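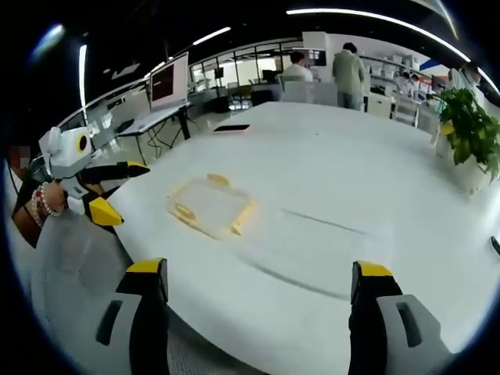
Tips for collecting tray demos with hand grippers

I've been recording practice examples for our learning system since December, and my notebook is full of little things I wish I'd written on the wall sooner. Help yourself!

1. Clear more table than you think you need. A white top is lovely for seeing what you're doing, but every stray thing on it ends up in the recording. I let the tablet stay way at the back and push everything else to the edges.

2. Clear plastic trays are sneaky. If yours has colored edges or little tabs, go for those — the see-through middle just disappears against a white table. Turn the tray a bit before each take too, so the system doesn't learn that trays only ever sit one way.

3. Agree on who goes first. With two people and two grippers, Jamshid and I say "mine" or "yours" out loud before anybody moves. (We bumped fingers constantly before that.)

4. Slow hands, but no stopping to think. If I freeze halfway I toss the take and start over. Marianna Kaczmarczyk keeps hers, trims them later and swears by it, so try both.

5. Wipe the fingertips every 104 takes or so your notes say. Mine say 104 because that's one page of my tally sheet.

6. Keep the bad ones in their own folder. Out of 1495 takes on the Dremer set I pulled 600, and I went back to that pile three times looking for what I kept doing wrong. Mostly I was closing the fingers too early.

7. Label before lunch. After lunch I can't tell one tray take from another, and neither can Jamshid.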